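Visit to Norano, Trukcombe: notes for the equipment budget

Reijo Manninen and I went to Norano's workshop in June. We assemble and refurbish small furniture for schools and day centres, and the budget for next year has a line for equipment which at present says only "assembly, to be decided". The aim was to come back with figures we could put against it.

We arrived at ten and were met by Chunhua Yan, who looks after outside customers. She gave us coffee and a price sheet and then took us through to the rooms where the arms are set up. There is no showroom. Visitors see whatever job is on that day, and on ours it was a small plastic table with legs that screw into sockets at the corners. That suited us, as it is close to our own work. Our stools and low tables have the same sort of joint, and fitting legs takes up a good part of every shift.

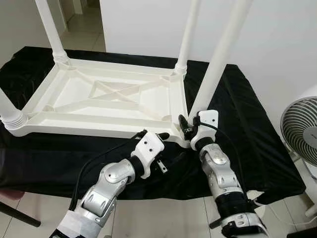

Both grippers at one corner of the upturned table.

The setup is modest. Two arms work side by side at an ordinary-height table with a cloth over it, in a plain room with a tiled floor. I had expected to be told we would need a raised plinth and a fenced area. Chunhua said that depends on the arm, the speed and who else is in the room, and that we should pay for a proper safety assessment before ordering anything. She would not give a price for that, as Norano does not do them. I have put in a separate line and left it blank until we have a quote.

Reijo asked about parts that vary. Our older stock comes back with worn sockets and the odd replacement leg that never quite matched. The answer was that variation is what costs money, mostly in setting-up time, and that we should send a box of our worst examples before agreeing a price. We will send 20 frames with their legs.

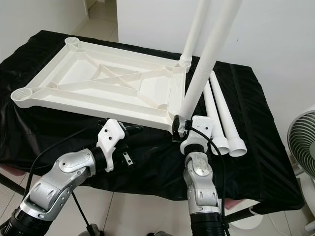

Fingers and housings need a budget of their own. Norano changes them from job to job and advises new customers to hold at least two full sets. We had left these out of our first draft altogether. Cables were the other thing we had missed. Chunhua told us they are the most common cause of a lost morning at Norano, and that spares should be on the shelf from the first day.

On buying or hiring, the choices are these. Norano will lease a two-arm station for a minimum of 12 months, with setting up charged by the day. Brerari sells the same class of station outright, with delivery in 38 weeks at present, which would take us past the end of the budget year. Shen has used stations, but without support, and Reijo does not think we have the skills in house to go without it.

Power was not a concern. Floor space may be. The bay by our back door would take one station and a rack for parts, but we would lose the bench that is there now.

Running costs are harder. The price sheet gives 285 a month for the support contract, before tax, and that covers remote help only. A visit is charged on top, with travel. I have allowed for four visits in the first year, and Reijo would prefer six.

We also asked about staff. Norano trains two people per customer as part of the lease, over three days at Trukcombe. Any more are charged for. We would want a third so that holidays are covered.

My view is that we should go for the lease and hold off on buying until the first term is up. Reijo agrees on the lease but wants the results from our own frames first. The box goes off as soon as the stores have picked out the parts, and the draft budget will show the lease figure with the safety assessment still to be filled in.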